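The cellist has been with the Edex Quartet since its first season, and for the past two years she has also run its commissioning fund. We spoke by phone on a morning when she had no rehearsal, which she said was becoming normal.

The group had a full summer planned. There was to be a residency in Omer, then a short tour with a new piece written for them, "Eson", for string quartet and recorded voice. The residency is off. The tour has been moved to September, and two of the halls have not yet confirmed.

"We learned the piece separately," she said. "Each of us had a part and a click track. I could play every note of it by the end of April, and I still had no idea how it went."

The four players met again in late May, sitting far apart in a church hall. She described the first session as slow. They spent the whole of it on the opening page, where the second violin and cello pass a single pitch back and forth and the recorded voice comes in underneath.

"On the click it's easy. In a room you have to listen, and we were out of the habit. The viola player stopped us after four bars and asked if we could just play some Haydn first. So we did that."

Money for the commission came from the Omoregie Trust, which gave 3000 dollars, and from people who come to the concerts. The fee was paid in full when the score arrived. She was firm about this.

"The composer did the work. The concert not happening is our problem. I know of groups that are holding back the second half until the premiere, and I don't think that's right."

Asked whether they had thought of giving the first performance online, she said they had talked it over and voted against it. The piece needs the voice to come from behind the audience, through two speakers at the back of the hall. Over a laptop it would all come from the same place.
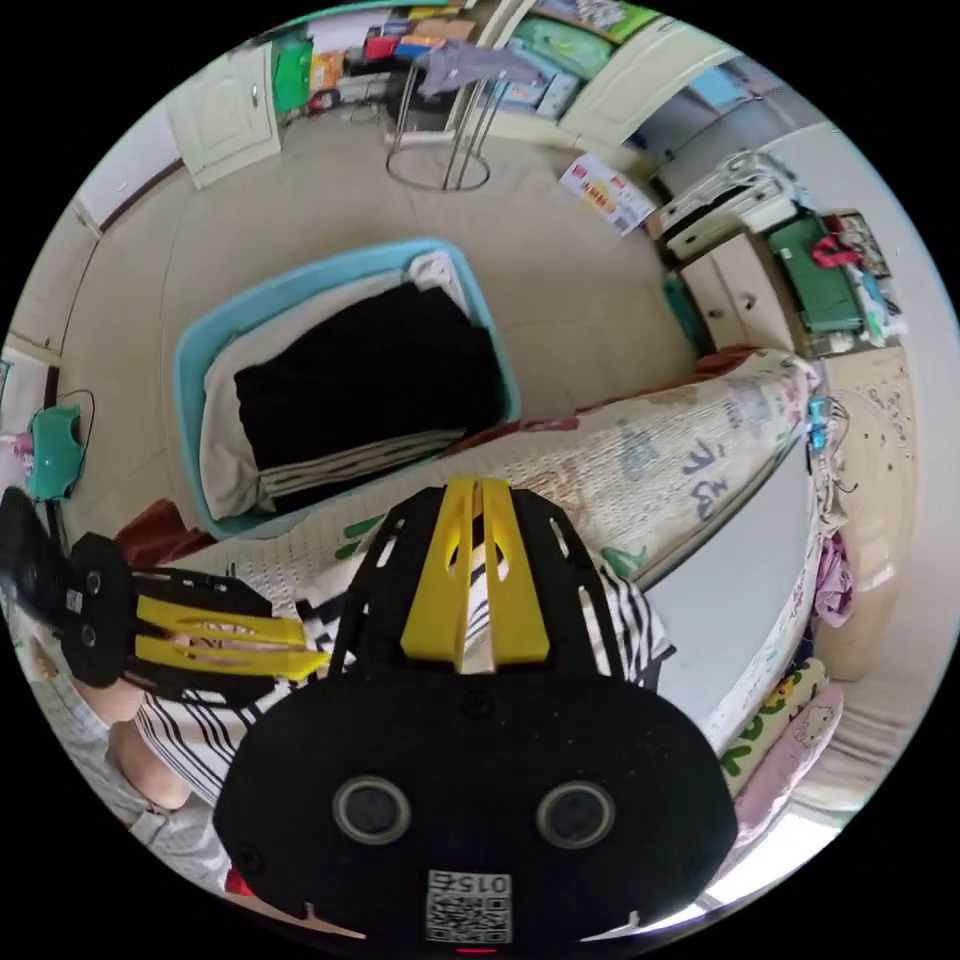 "I'm not against streaming," she said. "We put up a Schubert movement in April and people wrote to us from all over. But that's music they already know. With a first performance you want somebody to be able to cough."

She teaches six students, all by video at the moment. The older ones are doing well. With the younger ones she mostly works on rhythm and posture — tone is hard to judge through a phone — and she has started asking them to send recordings before the lesson.

The quartet will rehearse twice a week through the summer. If the September dates hold, "Eson" will open the second half of each program, after the intermission, with the Haydn before it. If they don't, she said, the parts will stay on the stands and they will try again in the spring.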